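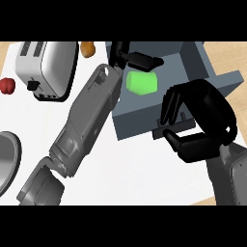 Cultach Fan Comments: Data Card

Summary
Cultach Fan Comments is a collection of 2,111 public comments posted by viewers of the television drama Lucero. The comments come from 13 fan clubs and concern the show's couples, its cast and its season finales. All text is in English.

Contents
Each record holds the comment text, the club it came from, the month of posting and a label for tone (fond, upset, mixed or unclear). Usernames have been removed. Spelling, repeated letters and emoticons are kept as written.

Labeling
Two readers labeled every comment separately. They agreed on nearly 88 percent of the records. Anisa Govindasamy settled the remainder.

Known limits
Comments posted in August are heavily represented — the season finale aired that month. Sarcasm was often hard to label, and users should treat the "unclear" group with care.

Terms of use
The collection may be used for study and teaching. Attempts to identify commenters are prohibited.

Maintenance
Maintained by Aldana Mansilla, Brarier. Last revised April 18, 2023.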